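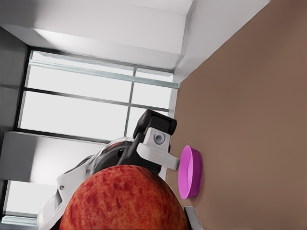

Red fruit in front, pink dish on the table.

3 min read

Ticket: Dostater bracelet watch, clasp pops open during wear
Status: open, waiting on customer

Hello again, and thank you so much for being patient with us over the weekend! I had your watch on my bench first thing Monday and spent a good while with it, so let me tell you where we are.

The clasp held fine at rest but let go on 6 of my first 200 open-and-close cycles, always when I twisted the bracelet a little toward the crown side. I cleaned out the catch (there was hand lotion packed in there, it happens to all of us) and ran it again. No releases in 800 cycles, which made me very happy, until I put it on my own wrist and it popped while I was reaching for my tea.

So I've asked our Bremville shop for a new clasp from the Sproģis parts line. Could you tell me whether you'd like brushed or polished? And please don't squeeze the old one with pliers if we send it back!

Comments

Same thing on mine, the Trallildale store swapped the clasp and it's been good.

Brushed hides scratches better, just saying.

Does the new clasp fit the smaller size too?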